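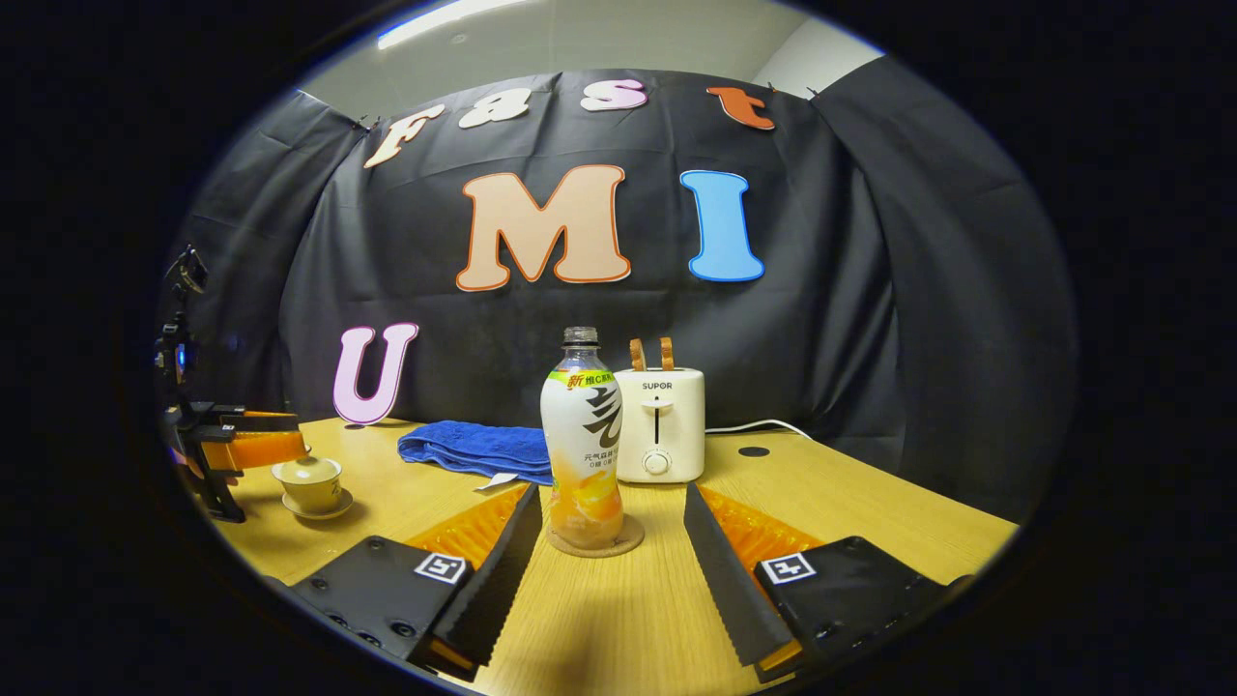 Prutby Water Open House

October 4, 2022

The flyer promised "a full day behind the scenes." What we got was 30 minutes behind a rope and a long stretch in line for waffles.

I should say I like tap water and drink plenty of it. I went to the Prutby works because my bill has gone up twice since February and I hoped someone would tell me why. Tormod Haugland, who led our group, was friendly and knew his pipes. He walked us past the settling tanks and the old pump hall, which still has its tiled floor and is worth seeing. On prices he said the matter was "with the owners." Fine, but the owners were not on the tour.

The blind tasting was the big draw. Three pitchers: Prutby tap, Midtbø tap, and a store-bought water. Prutby won, according to the poster. The poster was already hanging when our group walked in — I would like to know who had voted by then. I picked Midtbø, for what it's worth.

They also say the new main out to Povness will serve up to 300 homes. When I asked which year, I got a brochure. It has a nice map and no dates.

Parking was free and the waffles were good. The next open house is supposed to cover the filter building, closed this time for repairs. I may go, if they let us past the rope.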